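February 19, 2023

Workshop notebook, translation group. Writing this up while the tea is still hot, so excuse the order. We got through the first essay in the Esfahani collection and part of the second, and I have opinions about all of it.

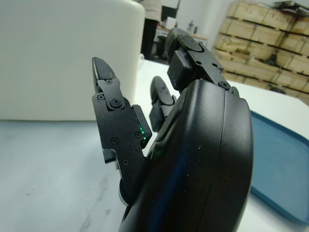
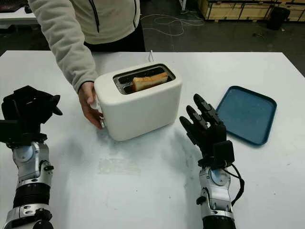
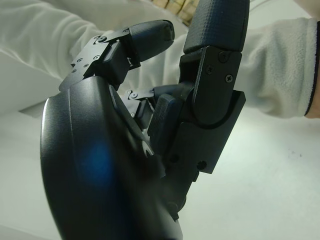 *Middle one: bread in the toaster.*

So, the Esfahani. I came in ready to dislike it (the jacket copy calls it "a map of the exile imagination," and I nearly put it back) but the opening essay is really good! It's about letters home, and how a letter writer who has been gone long enough starts describing the old town to the people who still live in it. Demetrius Zamora read the page about the well aloud and we all went quiet for a bit. The translation is smooth there, maybe too smooth. He thinks the original has a clumsy repetition that the translator ironed out, and he wants it back. I'm with him on that one.

Where we got stuck was the word she uses for "home." She has 3 of them, as far as we can tell, and the English gives us "home" every single time. One is the building, one is closer to household or the people under the roof, and the last one we fought over for most of the session. I had "hearth" penciled in and I hate it, it sounds like a greeting card. Demetrius offered "the place we're from," which is plain and right but far too long when it turns up 4 times in a paragraph. Parked for now. If anybody reading this has a one-syllable idea, write it in the margin, please, in something darker than pencil.

Second essay, the Skisville one. Much weaker start. She spends 2 pages on how the immigrant press in Skisville was funded before she lets us see a single poem from it, and then the poem is wonderful and she gives it half a paragraph. I'd flip the whole thing. I did like her point that the poets kept writing to an editor's deadline long after the paper folded, like people who still wake up early after they retire. Check whether the footnote on the July issue is correct, the page numbers run backward in my copy.

Things I tried on my own draft afterward:

- Read my version of the well passage against Demetrius's. His has fewer adjectives. Took out most of mine.
- Put the repetition back in. Looks like a typo on the page but sounds fine out loud.
- Tried leaving the third "home" word untranslated, in italics. Looks fussy. Tried it with no italics and liked it a lot more, though a first-time reader is going to trip over it on page 12 and there's no note there to catch them.
- Glossary at the back? I'm against it, but I was against it last time too and we ended up with one.

Side argument, recorded for fairness: is "Istedlow" a real town in these essays or a stand-in for several? I say stand-in. The river is on the wrong side in the second essay, and she's too careful a writer to get that wrong by accident. Demetrius says writers get rivers wrong constantly. We left it there, loudly.

Still to do: finish the Skisville essay, ask Hikitz about permission to quote the poem in full (their reprint is the only clean text I've found), and retype my notes on the afterword, which I wrote on the back of a bus schedule and can only half read. Demetrius is bringing the older edition so we can compare the chapter titles.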